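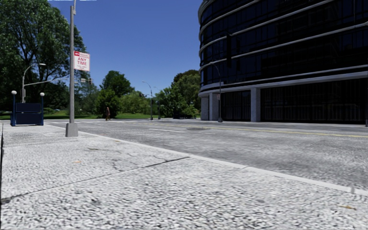

Cracked slab, black joint, curb to the right. Plodora is made for gaps like this one.

Search products, e.g. filler

Outdoor > Concrete Care > Joint Fillers > Plodora Joint Filler

Plodora Joint Filler, Dark Gray

Concrete cracks. Your contractor knew it, the city knows it, and the dandelions have known it for years. Plodora is a pourable filler for the gaps between slabs on sidewalks, patios and driveways. It sets firm but keeps a little give, so the slabs can go on moving in summer and winter as they were going to do anyway.

It comes in one color. We tried a second one called Sandstone, and the less said about Sandstone the better.

What you get
A bottle with a cut-to-fit tip, a cap that fits back on if you haven't thrown it away, and a leaflet by Thảo Thái, who has filled more joints than is healthy. Read the leaflet.

Sizes
Small bottle, 80 ml
Regular bottle, 200 ml
Backer rod, sold separately, 56 inches

How to use it
Dig out the old filler, the weeds and whatever the ants have been storing. Sweep, then let the joint dry completely. "It looks dry" is how most of our complaint letters begin. Push backer rod into anything deep, pour slowly, and stop just below the surface. Keep feet, bikes and dogs off overnight. Good luck with the dogs.

Hairline cracks
Plodora is too thick for fine, branching cracks. Use Atinga for those. It's thin as milk and will find your shoes.

Not for
Pools, roofs, bathtubs, or a slab that rocks when you step on it. A rocking slab needs a mason.

Orders and returns
Shipped from the Hernavmont warehouse. Unopened bottles can come back within 100 days. Opened ones are yours for life. Questions about large jobs go to Khôi Quan at the trade desk, who will ask for measurements, so have them ready.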